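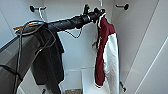 挂外套这一项:机械臂伸进白色衣柜,夹爪停在衣架的挂钩旁

三月开放日招募体验者,顺便招几位现场搭档

大家好,我是Yetunde Fashola,在Prundum负责家务机器人的演示。平时跟我打交道的基本是衣架、线缆和一堆怎么叠都叠不平的裤子,所以每次办开放日我都特别高兴,终于有活人可以聊天了!

这次开放日定在2021-03-13,地点是Garba楼一层的Tarna展厅,上午和下午各一场。主角就是上面那位正在伺候白袖子外套的家伙,我们管它叫Kiser。它胳膊上还搭着一件深灰色的衣服。挂衣服听着简单,你在家随手一甩就进柜子了,可对Kiser来说,衣架稍微歪一点、领子稍微翻一点,都够它琢磨半天(我也跟着琢磨半天)。二月份我们关起门来试办过一次小的,来的都是同事和同事的爸妈,有位阿姨当场指导它怎么抖平肩线,讲得比我们组里谁都清楚。所以这回我想多请些真正天天做家务的人来。

体验者一共招100位,两场平分。不需要懂技术,年满十八岁就行,中文或英文能聊天就够了。来了以后你会先看一轮完整演示,然后自己挑一件衣服交给Kiser去挂,最后坐下来填一份问卷,再跟我们说说你觉得哪儿别扭、哪儿吓人、哪儿还不错。请尽管挑刺,客气话我们听得够多了。欢迎带一件自己的外套,薄的厚的都行,带亮片和长流苏的就别拿来了,容易勾住线。每场两个半小时,中间有茶点,交通补贴现场登记。

另外我还缺六位现场搭档,这个是有报酬的,一天,早上八点半到,收完场走。活儿包括:签到、领着大家进展厅、演示间隙把衣服从柜子里取出来重新搭好,还有提醒小朋友站在地上的黄线外面。做过展会或者商场导购的优先,没做过但是嗓门亮、站得住的也请来试试。前一天下午要过来排练一次,排练也算工时。需要跟机械臂靠得近的活儿由我和工程组来做,搭档不用碰控制台。

报名很简单,给展厅前台打电话,转分机231,说是报开放日的就行;也可以直接到一层前台填表。请留下姓名、手机号、想来哪一场,想当搭档的再加两句自我介绍,随便写,别拿模板糊弄我。体验者按报名先后排,满了就进候补;搭档我会一个一个打电话聊,每人10分钟左右的样子,没接到的话我第二天再打。

几个常被问到的小事:展厅有坡道,轮椅进出没问题;可以拍照,闪光灯麻烦关掉;孩子可以跟着来看,不占名额,得有大人牵着;停车位在楼后面,数量不多,能坐地铁就坐地铁吧。

想来又拿不准自己合不合适的,也打分机231找我,我中午一般都在。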